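Rundstead Sorting Policy: Frequently Asked Questions

Maintained by Ottilie Ammann. Last edited 10/10/25.

Does it really sort by color?

Sort of. The policy puts bricks into the compartments of a red organizer, and most of the time the color is right. We trained on 1,783 demonstrations, nearly all on one table. I would not call that understanding color.

Why a patterned tablecloth?

Plain backgrounds flatter a perception model. Gray leaves and peach flowers give it something to get wrong. The wrist view also has to cope with shadows beside the blue bricks and a yellow one already standing in the middle compartment.
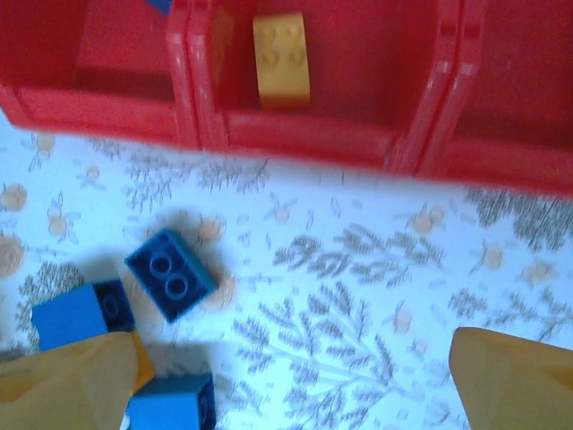 Is the 15 Hz control loop fast enough?

For slow picks, yes. Latency spikes of up to 200 ms still show up in the Rerora logs, and the planner handles them by waiting. Don't read the smooth demo videos as proof of anything.

Can I swap in my own planner?

The interface allows it. Mirjam Lüthi tried the Ivent planner for 160 trials and saw no clear gain – the grasp estimates were the weak part both times.

Will it work with other objects?

We haven't tested that, so assume no. A second object set is planned for December.

Where do I report a bad grasp?

Open an issue and attach the full log. Clips alone get closed.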